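Pomville Distribution Center Sets Budget for Carton-Handling Equipment

Skundell has approved a planning budget for two robotic handling stations at its Pomville distribution center, with a purchase decision expected in October. The announcement was made in July 2020 by Ayantu Assefa, director of facilities planning.

The stations would handle cardboard cartons at the packing tables. Quotes have been requested from Navarro and Sirmont, and each must cover installation, spare gripper fingers and 14 months of service.

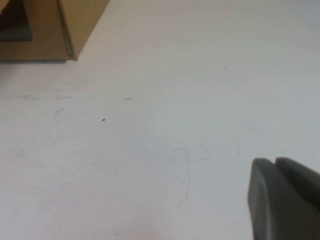

Costs and Schedule

The budget stands at $93,000, of which 40 percent is reserved for the grippers, safety fencing and electrical work. Staff training will be paid for separately – it falls under the existing operations account.

"We want a clear price for the full life of the equipment," Ms. Assefa said. "Replacement parts must be part of that price."
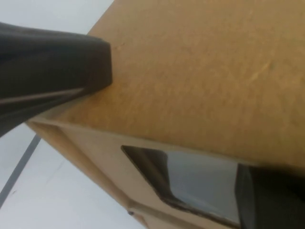 Gripper fingers at a cardboard box with a cutout handle.

Supplier questions should be sent to the facilities planning office in writing.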